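Reading time: 3 min

Subject: Re: [shared-rooms] Curved sofas for the Tatolus lobby

On 18th April, Lovely Cabrera wrote:

> Hi all, I went through the Orlandini quote again and I think we should
> go for it. The rep says curved seating gets people talking to each
> other, because they end up half facing instead of in a row. She said
> the Grudness building put theirs in last February and the lobby is
> full every evening now. Delivery is 4 weeks. I'd like to say yes
> before the price goes up.

Lovely, I've read the quote twice and I'm still not sold.

First, "full every evening" comes from the person selling the sofas. Did anyone ask the people at Grudness? I'd want to know what that lobby was like before February. If they also fixed the heating or put in decent wifi, the sofa is getting credit it hasn't earned.

Second, size. The curved one on the quote needs 164 inches of wall, and it doesn't sit against the wall, it sits out from it. You lose the wedge behind it for good. I taped the outline on our floor on Sunday and the path to the mailboxes came down to 63 inches at the tight spot. Fine for one person. Try it with a stroller coming one way and groceries going the other.
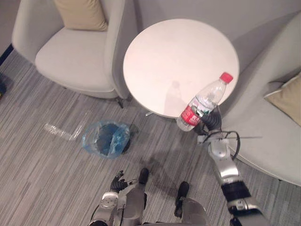 Round white table with a grey armchair and curved sofa.

I'll admit I like the style. My quarrel is with the claims. People talk to each other in a lobby when they already know each other a little, or when the elevator is out. I have lived in three buildings and the best one for talking had a wooden bench and a radiator.

Third, the fabric. The quote says "contract grade" and leaves it there. Funport gave us a rub count and a cleaning code for every cloth without being asked. Orlandini wants 80 dollars for a sample pack. What happens to pale grey when it meets a wet dog? The quote is silent.

And the price going up: when? By how much? If they won't put that in writing I'm going to treat it as talk.

What I'd do is buy two plain armchairs and a round table from Funport, live with them through the summer, and see who sits down. If I'm wrong I'll help carry the sofa in.

Can someone who knows a resident at Grudness please ask them directly?

Dale

We use cookies to keep you signed in to the list archive. Accept | Manage settings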